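Kostumthorpe Swap Room Reopens With Tables Full and Kettles On

14 comments | 37 shares

April 2021

After a long winter with the shutters down, the household swap room on Alhassan Street in Kostumthorpe is open again, and if the first morning is anything to go by, people have been using their time at home to clear out every cupboard they own.

The room takes in small things for the house and for the toy box – glasses, bottles, baskets, candle stands, balls, puzzles, jars with and without their lids – and sends them off again with whoever has a use for them. There's no money involved and no limit on what you can carry home, although you're asked to be kind about it and leave something for the next person in line. Doors opened at ten, and by lunchtime 337 items had been signed in at the front desk, which organizer Akua Aryee says is the most the swap has ever taken in on a single day.

"I thought we might get a few boxes and a lamp," she said, laughing, while she hunted under the desk for more labels. "Then the first car pulled up and it was full to the roof, and there was another one behind it. People kept saying sorry for bringing so much! I told them please don't be sorry, this is what we're here for."

Aryee started the swap when she moved to the Tuvia side of town and found herself with two households' worth of kitchen things after her mother came to live with her. She put the extras on a folding table in her driveway one afternoon in July, with a note asking neighbors to take what they liked, and by evening there was more on the table than when she'd begun. The swap has grown a good deal since then, but she still keeps that same note, a bit faded now, in the drawer of the desk.

Most of what comes through the door arrives in shopping bags, all mixed together, so the bulk of the work is simply in the sorting. Toys go with toys and glass goes with glass. Small loose things, which have a way of rolling off and hiding under the shelves, are put into baskets so that families can see what they're getting and pick up the whole lot in one go.
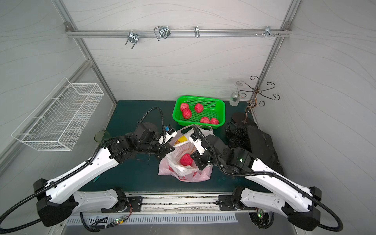
Anything breakable gets a look over for chips before it goes out on the shelves, and soft toys have to be washed at home before they're dropped off. Books are welcome in small numbers, meaning a bag and not a bookcase. The swap can't take mattresses, paint, car seats or anything with a plug, and Aryee asks that people please not leave those by the door after hours in the hope that somebody will change their mind.

Visits for now are by time slot, with 11 people in the room at once and 30 minutes for each group, which sounds brief but seems to suit most folks fine. Masks are required and there is hand sanitizer on the way in and on the way out. The line outside was a cheerful one on opening day, with plenty of catching up being done across the gaps, and more than one person came out with a bag as big as the one they'd gone in with.

One grandmother, who had driven over from Grundider with a trunk full of jelly jars, went home with a set of blue soup bowls and a garden kneeler. She said she had told her daughter she was only going to drop things off, and that she'd be putting the bowls at the back of the cupboard for a week or so until they looked as if they had always been there. A father with two little boys was pleased to find a wooden train with nearly all of its track, and the boys were even more pleased, to judge by the noise.

What the room could really use, Aryee said, is shelving. The units along the back wall came out of an old shoe store and have begun to lean – they've been wedged, but they won't put up with it forever. She would also be glad of sturdy baskets and bins with open tops, in any color, and clean paper bags with handles for people who turn up without one of their own. If you have any of these and can't get them down to Alhassan Street yourself, leave word at the desk and a pickup can usually be worked out.

The swap room is open mornings from ten until one, and until 4 on Saturdays once the summer schedule begins. Time slots can be booked by phone or by stopping at the front window, where there is a sign-up sheet and a pencil on a string.

14 comments
Share this story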